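Plilside Bench Notes
Thread, Friday

This site uses cookies to remember your display settings. Accept / Manage

1/ Notes on living with a polished dark marble top as a working surface. Mostly surface care and cables. Skip if you own laminate.

2/ The stone is brown going to gray, heavily veined, polished. It cost more to move than to buy. The top is 172 cm on the long side and 118 cm on the short side. Thickness I never measured properly – call it thick enough to need two people and a door off its hinges.

3/ Marble is calcium carbonate. Acid dissolves it. Lemon, vinegar, wine and most bathroom sprays will leave a dull mark that looks like a stain and won't wipe off, since the polish itself is gone there. That is etching. Sealer does not prevent it.

4/ Sealer slows down staining. Oil, coffee, ink. I use the Jutgate penetrating one, thin coat, wait, buff it dry. If you leave a film on the surface it hazes and you get to do the whole thing again with solvent. Ask me how my first Friday with it went.

5/ Water test: put a few drops on the stone, come back later. If the spot underneath has darkened, reseal. Do this away from the busy veins. On a patch with a lot of white and rust in it you can't judge a color change at all.

6/ Now phones. A phone in a soft case is one of the less harmful things you can put on this stone. The rim of the case takes the contact and the back glass stays off it.

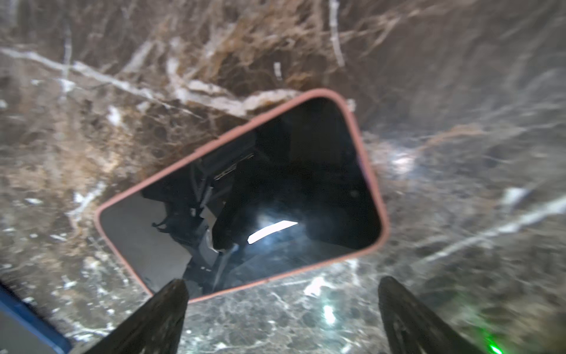
7/ The problem is grit under the case. A grain of quartz is harder than marble and it gets embedded in the soft rim, then every time the phone is slid across it draws a line. Lift the phone. Wipe the rim of the case now and then with a damp cloth.

8/ Dyes: somebody asked last time whether a colored case can bleed into pale veins. I left an old red silicone one on an offcut for 42 days, sealed side, in a drawer. No mark I could find. One case, one offcut, so weigh that accordingly.

9/ Screen down or screen up? Up. A glossy screen and a polished top throw back the same overhead light and both are annoying, but glare is cheaper than a scratched screen.

10/ On lighting: one bright source straight overhead gives you a hard white streak in anything shiny. A diffuser helps. Moving the lamp out past the edge of the table helps more. I did the second one at home and never bought the diffuser.

11/ Cables. Anything that has to stay put goes along an edge and fastens to a rail. No adhesive clips on the stone. The glue creeps into the pores and leaves a dark square, and the remover you need to get it off is usually worse for the sealer than the glue was.

12/ For rails I like black aluminum extrusion. It takes T-nuts anywhere along the slot, so nothing gets drilled and nothing gets glued. Put a strip of thin felt between metal and stone. The Hegde felt tape is fine. Cut it slightly narrow so it doesn't collect crumbs.

13/ Sleeve whatever has to flex. Coil whatever doesn't, loosely, bigger than you think. Thin pairs are the ones that get snagged by a sleeve or a dust cloth, so give them a fixing point of their own.

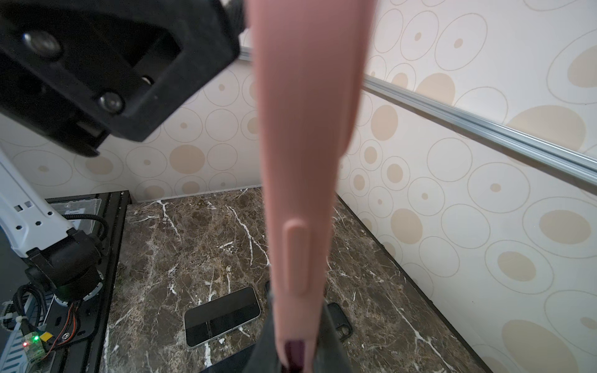 Left edge of the table: extrusion, plate, coiled black wires, one thin red-and-orange pair.

14/ Corrugated sleeve versus braided: corrugated holds a curve and can be wiped. Braided looks better for a month and then it is full of lint. I bought a roll of the Clillero corrugated and expect it to outlive me.

15/ Cleaning routine, such as it is. Dry microfiber first to lift the grit. Then a barely damp one with pH-neutral soap. Then dry again. Wet cloth first turns the dust into lapping compound, and the polish goes cloudy wherever your hand naturally rests.

16/ Avoid: glass cleaner, melamine sponges, anything labeled "descaler", and the "natural" orange one.

17/ If you already have an etch mark, polishing powder for marble works on small ones. Felt pad, some water, patience. Larger areas go to a stone person. I did a coaster-sized one by hand and can still find it at a low angle.

18/ Someone will ask about granite. Harder, less fussy about acid, and the veining is nowhere near as good. Fine choice. I would still lift the phone.

19/ Next thread is drawer liners, probably in July. Replies are open until I get tired of them.

241 likes

More from this account
Felt, cork or rubber: what goes under a heavy base
T-slot rails for people without a drill press
Why your coaster left a ring
Jutgate sealer, second coat or not

Contact | © Plilside Bench Notes | Back to top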